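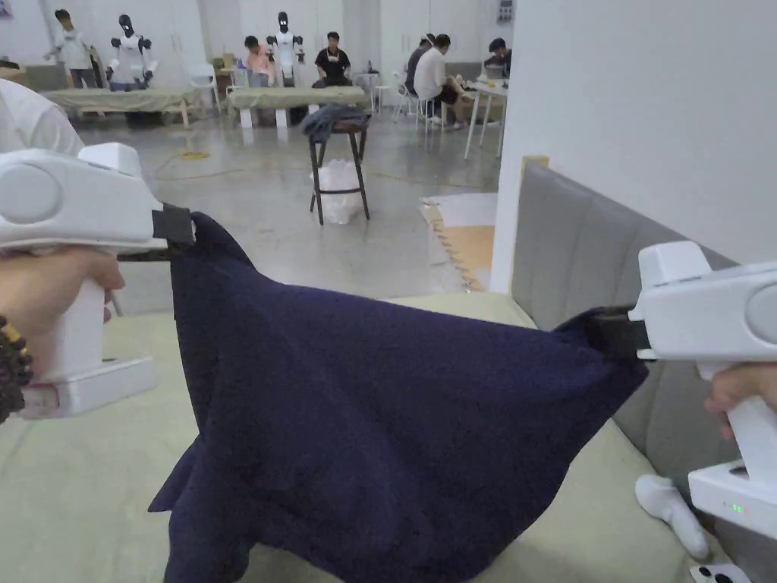
Interpreters for a tenants' meeting, how do you pay for it?
Posted by giltport_gran, December 2023

Hiya all, I've been roped into running the January meeting for our tenants' group in Giltport (damp, mould and the lorry fumes off the ring road, the usual). Our leaflets go to 346 flats and lots of those households speak Spanish or Portuguese first. Last time they sat at the back and left at the tea break, and I felt awful. We've got £700 for the whole year. Can we get proper interpreting out of that, or do I just ask somebody's teenager?

mossyboots
Please don't ask the teenager! I did that once and the poor lad had to explain an eviction notice to his own auntie. We set aside £100 a meeting and book one interpreter per language for two hours. Send them the agenda and any odd words beforehand (ours had never met "rising damp"). And put the languages on the leaflet in big letters, or people won't know to come. Ask on the leaflet about childcare too while you're at it.

Yupanqui_Reader
We use Pusari, they're a little co-op and they lend out headsets. 11 in a box I think? Might be more now. Very nice people, slow at answering emails so ring them.

terrace_kev
Try Vultau, they had a small grants pot for community groups. No idea if it's still open, I never got round to filling in the form. Our meetings are all in English but we do have good biscuits. Is yours the one in the old library? Parking's terrible there.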